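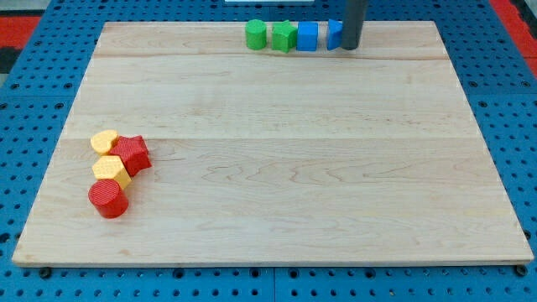
How long should lentil soup simmer before you blend it?

Forty minutes on low, lid half on, and then I leave it alone for another 11 so it stops spitting at me.

I learned that in Heywood, where I rented a room over a cafe called Galia one September. They sold lentil soup and bread, and I ate it so often (lunch and supper, some days!) that the cook finally wrote the recipe on a napkin for me. It calls for 200 grams of red lentils, 2 onions, a fat carrot and more cumin than you'd think is decent.

My own change is lemon — a whole one, squeezed in right at the end, with the heat off. I also fry the cumin in butter first and pour it over the bowls while it's still foaming. My sister-in-law wants chili flakes on hers, so I put the jar on the table and let people get on with it.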